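Jornereo Show Records, release 2

Summary

Jornereo is a table of results from regional dog shows and hound shows, transcribed from printed catalogues and judges' books. Each row is one dog in one class on one day. The release holds 2,000 rows from 78 shows. Classes for puppies under six months are left out, as the catalogues for these rarely list the dam.

Files

entries.csv: one row per dog per class
shows.csv: one row per show, with venue and organising club
judges.csv: judge codes and the breeds each judge was listed for
kennels.csv: kennel names and known spelling variants
CHANGES.txt: corrections made after release 1

All files are UTF-8, comma separated, with a header row. Empty cells mean the source gave no value. A value of "x" means the source gave one but it could not be read.

Fields in entries.csv

show_id: key into shows.csv
breed: name as printed, in lower case
class: open, limit, novice, veteran, couples or pack
dog_name: name as printed, including kennel prefix
sex: d or b
sire, dam: names as printed
placing: 1 to 4, r for reserve, c for commended, n for unplaced
withdrawn: yes or no
judge_code: key into judges.csv

In pack classes, dog_name holds the name of the hunt and sire and dam are empty. Couples are entered as two rows with the same placing. Please do not count these as ties.

Sources

Most catalogues came from the Sekosgate Canine Society, whose run is complete apart from two winter shows. The rest were lent by Konrad Brunner, who also supplied handwritten placings for the hound rings. Where a catalogue and a judge's book disagree, the judge's book is followed and the catalogue reading is kept in CHANGES.txt. 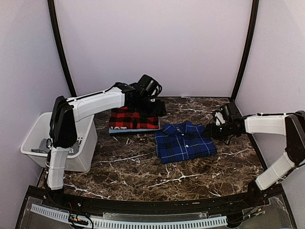 Coat colour is recorded only for hounds, in the optional column coat_note. Terms are copied from the source and have not been merged, so "lemon and white" and "white, lemon marks" remain separate. Single words are the least reliable. "Red" in one club's books covers anything from pale tan to deep chestnut, and none of it comes near the red of the plaid shirt under the left arm's gripper. Treat the column as a breeder's term and do not map it to colour values.

Known problems

Kennel prefixes change spelling between shows. Tokero and Tokerro are the same kennel; Bansal and Bansall are not.
Withdrawals were not marked before judging at the December shows, so absent dogs appear there as n.
Veteran age limits differ between clubs and are not recorded.

Corrections should quote the show_id, the dog_name and the page of the catalogue.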